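We use cookies to remember your preferences and to see which pages people read. By continuing to browse you accept our cookie policy. Accept | Settings

Open Day at the Prilley Mill Rooms

1 July 2022

I had been meaning to get over to Prilley for years, ever since a neighbor came home from there with a set of bedding so soft I was tempted not to give it back after she asked me to feel the corner. So when I saw a card in the bakery window saying the old mill rooms would be open to visitors for the day, I packed a sandwich, filled up the car and drove the 43 miles with the windows down.

Parking is in the field behind the dye house, and it is bumpier than it looks, so go slowly if you have a low car. From there you walk along the millrace (very pretty, lots of yellow flags still out) and come in through what used to be the loading door. A cheerful woman at a card table took my two dollars, gave me a paper sticker for my shirt, and told me to start upstairs and work my way down, the way the cloth used to.

Upstairs is mostly looms. I won't pretend I followed everything. They ran one of the narrow ones for us, and the noise was tremendous - I could feel it in my teeth - and a small boy in front of me laughed the whole time it was going. The weaver shouted that it had been put in to make ticking for mattresses, and later on shirting, and that the mill had 75 people working on that one floor at its busiest. Now there are far fewer, and they weave mostly to order for a firm called Bulix, who make up sheets and pillowcases in the long building across the yard.

It was the long building I had really come for. I am one of those people who can't pass a linen closet without wanting to straighten it, and I had read that they set up a few real beds in there on open days and show how the finished goods are used and cared for. They do! The beds are made up in plain everyday stuff, the sort you would sleep in at home, and you are allowed to touch everything. After all the ropes and signs upstairs it was a real pleasure to be told to go ahead and thump a pillow.

I spent a long time with the plaids. I have always liked a plaid on a bed. Stripes show every wrinkle, and plain white makes me nervous around coffee, but a plaid forgives you. The blues especially seem to look better a little rumpled, and I said so to the young man tidying there, who agreed with me so warmly that I ended up hearing his thoughts on ironing (he doesn't), fabric softener (never on towels) and whether a pillowcase should go on with the seam up or down.

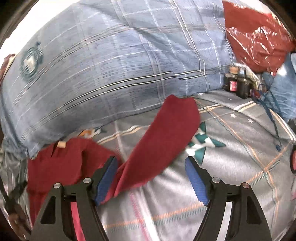 He had opinions about clothes left on beds, too. I confess I am guilty of this. In our house anything that is too clean for the hamper and too worn for the drawer ends up on the bed by noon, and then gets moved to the chair at night, and back to the bed in the morning. His rule was to deal with reds first. Anything red or maroon gets picked up and put somewhere sensible before you even think about stripping the pillow, since that is how one stray red thing rides into the wash with the light blues and you end up with lavender for the rest of your life. I had a whole set of dish towels go that way once, so I took it to heart.

The other thing I learned from him was to look for the tag before folding. I have always grabbed a shirt by whatever came to hand and shaken it and hoped. If you find the label at the collar first, you know where the neck is, and the rest more or less falls into place. It sounds so obvious written down, but I have been folding laundry for a very long time without doing it. With long narrow pieces, scarves and sashes and so on, he said to take hold of one end and draw it out straight along the bed before you try to roll it, and not to start from the middle, where it only twists up on you. I have been doing it his way since I got home and I do think the scarf drawer is shutting more easily.

Lunch was in the yard. There is a van run by a little outfit called Kela that does flatbreads, and the line was long enough that I was glad of my sandwich, though I went back later for a slice of their apricot cake and was sorry I hadn't bought two. The picnic tables are in full sun after midday. Bring a hat.

In the afternoon there was a talk in the old counting room on the pattern books. These were my favorite thing of the whole day after the beds. The mill kept a swatch of every cloth it wove, pasted into big ledgers with the order written alongside in brown ink, and they have more than 200 of the ledgers on the shelves. We were let loose on two of them, with clean hands. There was page after page of checks and plaids, some so close to one another that only the weaver who set them up could have cared about the difference, and every so often a startling scrap of orange. The Mokoena plaid, which they are weaving again this year, came out of one of these books, and they have the old swatch and the new cloth pinned up side by side. The new one is a shade brighter. I think I like the old one better, but give it a few years of washing.

The shop is at the far end, of course, so you can't leave without going through it. Seconds are in the baskets under the window and are well worth digging through if you don't mind a pulled thread. I bought two pillowcases and a yard of ticking that I have no plan for at all.

They hold another open day in April, when the looms on the top floor will be running too if the new belts are in. The stairs up there are steep and there is no elevator, but the beds, the shop and the yard are all on the ground floor and easy enough with a stroller or a cane. Come early if you want a turn at the ledgers, and bring cash for the cake.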